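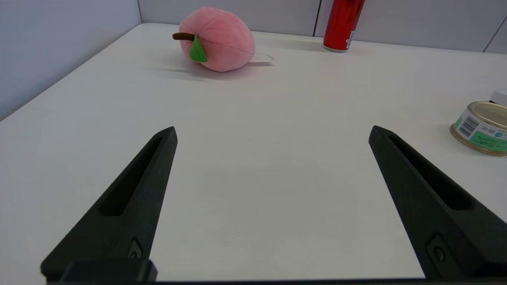
The grant year for the Wanyama play pantry ended with most of the stock in place and two items still open. The pantry is a set of pretend groceries that early childhood classrooms borrow for shop and kitchen play, and it mixes soft toys with real cans. We put a few pieces out on a white table against the gray walls of the work room to settle the produce range. The plush peach, with its brown fabric stem and green felt leaf, is the pattern we want the rest of the fruit to follow. It still has its small white tag on one side. The tags come off before a set goes out, and that step has been added to the packing sheet.

Stock. Skotoder delivered 176 plush pieces against an order of the same number. Peaches and pears were accepted. The plums came with loose stems and were sent back. Skotoder has agreed to replace them at no charge, and we expect the replacements by June. Until then the plum is left out of the fruit bag and a second pear goes in.

Cans. The original plan called for wooden blocks painted to look like cans. Teachers in the first classrooms asked for real ones, mainly for the weight and the sound they make on a shelf. We now use a tall can and a short round can in each set. All of them stay sealed. Any can with a dent near the rim is pulled when the set comes back, and so is any can with a label that has started to peel. Red cans have been the easiest to sort by color and we would like to keep at least one in every set.

Loans. There are 9 sets in circulation through the Erkia lending desk. The loan period was raised from two weeks to three in the fall at the request of the schools. Returns have been slower than we would like, and two sets missed their next booking as a result. Erkia now sends a reminder four days before the due date. It is too early to say if this helps.

Use in classrooms. Teachers report that the fruit gets more use than the cans in the younger rooms. Older children prefer the cans for stacking and for price tags. One school wrote its own shopping lists to go with the set and has let us copy them. They will be printed on card and added to each box.

Cleaning. Plush pieces are machine washed in a mesh bag and dried flat. The felt leaves curl after repeated washing. Pressing them under a cloth works but takes time, and we are asking Skotoder about a stiffer felt for the next order.

Budget. The plush order came in $400 under the estimate. We ask permission to move that amount to storage boxes, which were quoted by Tristari at up to $600 for the full run. The difference would come from the printing line. No other changes are requested.

Next period. Receive and check the plums, buy the boxes, print the shopping lists, and decide on vegetables. Carrots and onions were requested most often.

Submitted by Lærke Overgaard, 2/1/22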